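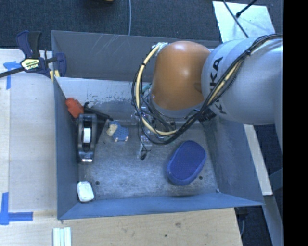 Figure 2. Gray metal bin seen from above, with a cluster of items along the left side and a patch of chipped finish on the light surface above them.

3.2 Walls, corners, and where the contents settle

I have to admit I came to this part of the study thinking the bin itself would be the dull bit. I wanted to write about the contents (who doesn't?) and I had the container down for one line in the setup, something like "an open metal bin," and then on to the good stuff. Then I spent most of August going through my notes from the Ovville stockroom and kept finding the same words in the margins: left side, left side again, against the wall, corner. So the container gets its own subsection, and I'm glad it does, it was the most fun to write.

The first thing to say is that "open bin" covers a lot of ground. The deep plastic tubs from Section 2 have walls that go nearly straight up, and things dropped into them mostly stay where they land or get buried. The bin in Figure 2 is another kind of container altogether. Its sides are thin sheet metal and they flare outward, so it's wider at the rim than at the floor, and a good share of what you look at from above is wall. That matters a lot for anyone coding positions from overhead! When I started, I marked an item as "on the floor" whenever it was well inside the rim. With flared sides that rule falls apart, and an item can be well inside the rim and still be leaning on a slope. Boris Brabec, who coded the second half of the Ovville material, caught this before I did and very kindly didn't rub it in.

We ended up with three position codes. "Open floor" means an item has clear floor on every side of it. "Wall" means it touches a side, or touches something that touches a side, so a whole cluster along one wall counts together. "Corner" is the same but with two sides involved. I tried adding a code for items resting on the slope without reaching the floor, and Boris and I disagreed about it so often that we folded it back into "wall" and moved on. If you have a cleaner way to do this I'd love to hear it.

The cluster in Figure 2 would get "wall" under this scheme: its items sit together along the left side. I want to be careful with a case like this, though. From one moment I can't tell you how a cluster came to be where it is. Somebody may have pushed it over there to make room, or things may have been put down one after another in the same handy spot, or the whole bin may have been tipped on its way to the table. All of these leave you with much the same arrangement. When I use the word "settle" in this paper I mean only that the things have ended up somewhere, and I'm not claiming they slid.

What I can talk about with more confidence is clear floor, and here the people I interviewed were a big help. I asked everyone the same question, which was what makes a bin feel full, and hardly anyone answered with an amount. They talked about being able to see the bottom. A bin with a heap in the middle felt full to them, and a bin with the same heap shoved up to one side felt like it had space, and they'd happily go on adding to it. One packer at the Reltness site told me she "makes a beach" before she puts anything new in, meaning she sweeps everything over to one wall with her forearm and leaves bare metal next to it. I've used "beach" as my private word for it ever since and have had to edit it out of this draft more than once.

Wear

The second reason I got interested in bare metal is that it keeps a record, although a pretty smudgy one. Look at the floor in Figure 2, which is worn and mottled, with cloudy smudges and small marks, or at the faint diagonal scratches on the dark gray far wall. I had hoped (this was my big idea over the winter!) that wear would work as a map of handling. Lots of scuffing on one side, lots of traffic on that side. The patch of chipped finish on the light surface at the far left, just above the gathered objects, is exactly the sort of thing that got my hopes up.

It didn't hold up as well as I wanted. The trouble is that bins get turned. At Reltness they come back from the wash in any old orientation, so the side that was on the left in spring may be on the right by fall, and a chipped patch tells you that something rubbed or knocked there at some point and not a lot more. A patch of wear and a cluster of things in the same area may have nothing to do with each other. I did find that wear was more useful in Ovville, where the bins are fixed to their stands and can't be turned, and in those I'm fairly comfortable saying that the scuffed side is the side people reach over.

There's also a plain question of finish. The Lukáč bins have a coating that chips in flakes and shows up nicely, while the bare sheet bins only dull down, and dulling is miserable to code. Boris and I tried a scale with five steps for it and our agreement was so poor that I won't report it as a result. We dropped to two, "marked" and "not marked," and that worked, though you lose nearly everything you wanted to know. I'd use the words in the notes over the scale any day. "Cloudy," "mottled," and "scratched" turned out to be words we both used for the same surfaces without ever having agreed on them.

A practical point about color

One more thing, and it's small, but it cost me a week. Gray bins aren't one gray. Even within a single bin the walls can read quite differently: in Figure 2 the left wall and the near wall are a blue-gray, the far wall is dark gray with a lighter section low down, and the floor is its own patchy business. My first pass through the material sorted bins by color, which was a silly thing to do, and I had the same bin entered twice under "blue" and "dark." In the end I put a Stiker label on the outside of each one at both sites and went by that. Anyone repeating this should label first and start looking second.

I also stopped describing light and dark parts of a wall as "painted" or "unpainted" unless I'd had my hands on the bin. From above I just can't tell a coating from a worn area from the way the light falls, and I had a few embarrassing corrections to make in the early notes. The tables in the next section use only "lighter" and "darker" for that reason, and wherever a surface was checked by hand it's marked as such.

Amancay Zapata did the final read-through of the position codes, and the cases where she overruled us are kept in the tables with both readings side by side. Most of them are corners. With flared walls, the corner is where everyone's idea of "touching" goes a bit soft, mine included, and I've left those rows as messy as they were.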